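Preteo Case Desk: Set-Up Guide
Section 4. Recording a court hearing and its outcome

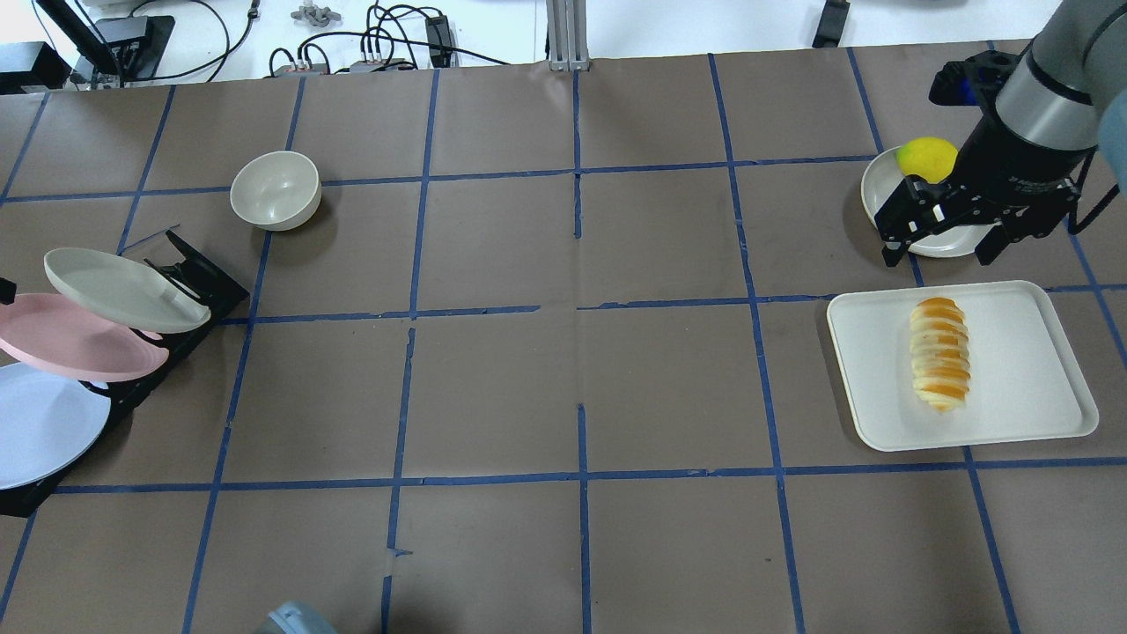
Use this section after you have opened a case file (Section 3) and linked at least one defendant to it. You need an Editor or Supervisor account. Reporter accounts can view hearings but can't add them.

Last revised: Apr 21, 2020

4.1 Add the hearing

1. Open the case file and select the Hearings tab.
2. Click New Hearing.
3. Choose the court from the list. If the court is missing, type its full name and press Enter. A Supervisor will be asked to approve it.
4. Enter the date and start time as printed on the court's daily list.
5. Select the hearing type: first appearance, bail, plea, trial, verdict, sentencing or appeal.
6. Click Save. The hearing number appears at the top of the tab.

Note: Names with accented or special letters, such as Đorđević, must be entered exactly as they appear in the charge sheet. Search will also find the plain spelling, so a second entry under "Dordevic" is not needed.

4.2 Record a verdict

1. Open the hearing and click Outcome.
2. Each charge is listed on its own line. Set every line to Guilty, Not Guilty, Dismissed or Pending.
3. In the Source box, select Court Order, Clerk or Reporter in Court.
4. If you selected Court Order, attach the file. The size limit is 20 MB per attachment.
5. Click Confirm Outcome.

Caution: Confirm Outcome sends an alert to all desks that follow the case. It can't be recalled. Check each charge line before you click.

A case with several defendants needs a separate outcome for each one. Copy Outcome fills in the charge lines for the next defendant but leaves the result fields blank.

4.3 Record a sentence

1. Click Add Sentence next to any charge marked Guilty.
2. Enter the prison term in years and months. For a term given only in days, switch the unit first.
3. Enter any fine and pick the currency.
4. Mark whether the terms run together or one after another.
5. If the sentence is suspended, or bail has been granted for an appeal, check the matching box.
6. Click Save.

Note: The appeal reminder is set to 48 hours before the deadline you enter. To change it, go to Settings > Alerts. The longest setting is 144 hours.

4.4 Correct an entry

Editors can change an unconfirmed outcome at any time. Once it is confirmed, only a Supervisor can reopen it.

1. Open the outcome and click Request Change.
2. Type the reason. This text stays in the case history.
3. Wait for approval, then make the change and confirm again.

Stories already exported to Rendico are not updated. Correct those in Rendico by hand and add the correction line your desk uses.

4.5 Error messages

Error 131: The hearing date is earlier than the charge date. Check both.
"Charge line incomplete": One or more results have not been set.
"Court not approved": You can save the hearing, but the outcome stays locked until the court is approved.

If you import daily lists through Dreltia, see Section 6 before adding hearings by hand. Imported hearings show a gray tag and should not be entered twice.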